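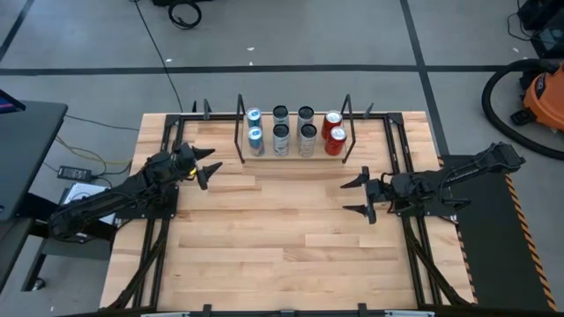
Figure 7.1 Beverage cans in a low wooden tray on a butcher-block tabletop.

Chapter 7
Gossip Columns and the Making of a Public Figure

Most newspapers that carried news of famous people began by carrying news of local people. A reader in a small town wanted to know who had visited whom, who had bought a new carriage, and whose daughter was back from school. When papers grew and railroads brought them to more distant readers, the same kind of item was written about actors, singers and heirs whom the reader would never meet. The form hardly changed. An item was two or three sentences long, gave a name and a place, and left the reader to supply the rest.

This chapter looks at how the gossip item works as a piece of writing and as a product that is bought and sold. Chapter 6 dealt with the fan letter, which travels from the audience to the performer. The gossip item travels the other way, and it passes through more hands.

We will follow one publication closely. Walo was a weekly magazine printed in Brondport and sold mainly at grocery checkouts and train stations. Its editor for most of its life was Heino Hunt, who had come from the shipping pages of a daily paper and kept careful records. He saved the tip sheets, the rejected items and the letters of complaint, along with the printed issues. The collection holds 1335 tip sheets. Of these, 189 led to a printed item. The others were dropped as too old, too dull, impossible to check, or likely to bring a lawsuit.

Hunt sorted tips under plain headings: meals, clothes, houses, quarrels, weddings, children, errands. The last of these is the most useful for our purposes. An errand item reports that a well-known person was seen doing something any reader might do, such as mailing a package or waiting in line for shoes to be repaired. Errand items were cheap to gather and seldom drew complaints. They also brought in more reader mail than wedding items did, which surprised the advertising staff and led to a regular page of them, called Out and About, beginning with the September issue of the magazine's second year.

Section 7.2 compares Out and About with a similar page in Flikow, a rival magazine that paid photographers by the picture. Walo paid by the item. The difference in payment shows up in the writing. Flikow's captions are short and often repeat one another, while Walo's items run longer and contain more talk from clerks, drivers and neighbors.

Section 7.3 turns to readers. Luik, a chain of hair salons, kept both magazines in its waiting areas, and a survey of its customers asked what they read there and whether they read the same thing at home. Many said they did not. The section considers what that answer may mean and how far we should trust what people say about their own reading.

Key terms

Errand item: a short report of a famous person doing an ordinary task.
Tip sheet: the form on which an unpublished report was recorded and checked.
Blind item: a report that leaves out the name of its subject.
Placed item: a report supplied by the subject or the subject's agent.

Before you read

Find a short celebrity item in any magazine or website. Note who is named, who is quoted, and where the information seems to come from. Keep your notes. You will need them for Exercise 2 at the end of Section 7.1.

7.1 The Parts of an Item

A gossip item has a subject, a setting, an act and a source. The source is the part most often missing from the printed version.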